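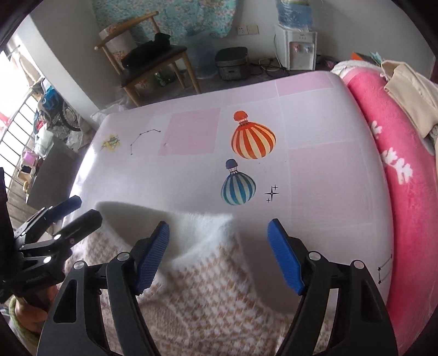

Seletstead, December 8, 2020

Chapter 4. Comparing Grippers on Soft Goods

A rigid block tells you little about a finger pad. Cloth folds, slips and hides its own edges, so this chapter tests hand-held grippers on knitwear laid on a bed. We compare two pad types, Fastness and Drostov, over 100 grasps each. Record the jaw opening before every grasp - it matters later.
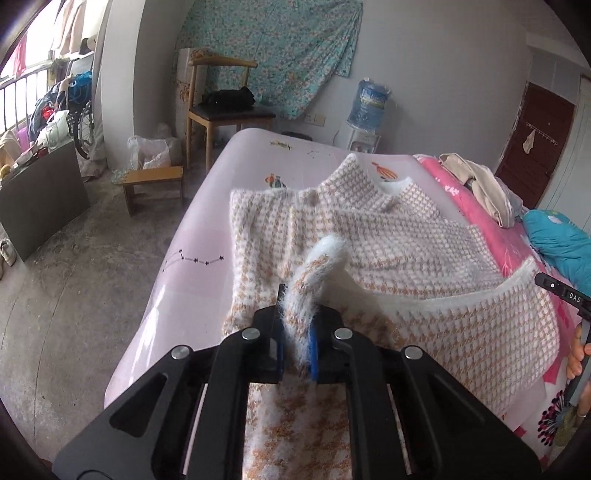
Figure 4.1 Pinch grasp at the cuff of a houndstooth sweater.

Section 4.1 sets out the scoring sheet.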